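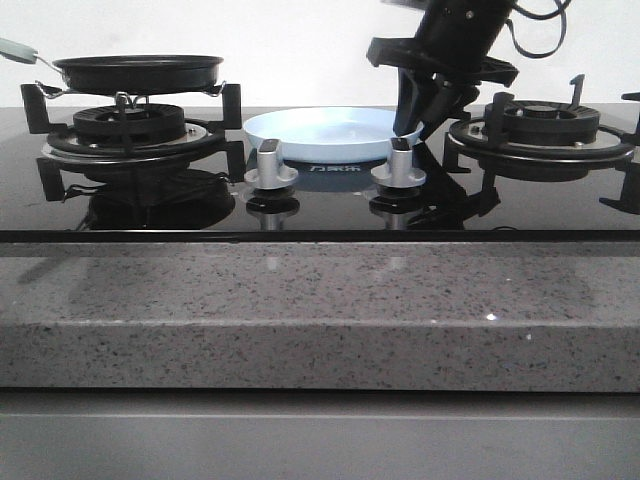

Gripper over the blue plate, pan on the left burner, right burner free.

trallbridge_dan
December 2018
Kitchen arm build, part 4. The job is picking the plate up off the cooktop by its rim and setting it on the counter. Gas stays off at the valve for all of this. My problem is the glass. It's black and glossy, and my depth camera reads the reflections of the knobs as real things below the surface. Out of 214 tries the planner quit on 153.

Osei
Crop everything below the glass plane before you plan. Fit the plane once, save it, done.

vsavchuk
I'd worry more about the right knob. Your fingertips are very close to it. Come in from the back of the plate.

trallbridge_dan
Back of the plate means the cable swings over the right burner even more. I could reroute it up the arm I guess.

gultex
Reroute it. Three velcro straps. I wouldn't run a loose loop near a pan support anyway, those prongs will catch it.

Osei
Disagree on the approach from the back. Wrist has less room there with the wall. Pull the knobs off while testing, most of them just lift straight up.

vsavchuk
Then he tunes it for a cooktop with no knobs and has to do it all again – I'd leave them on.

hodent
Matte tape on the glass fixed the depth noise for me. Ugly but it peels off.

trallbridge_dan
Plane crop first, then the cable. Knobs stay on for now. Agathe Vasseur had a thread on rim grasps, anyone got the link?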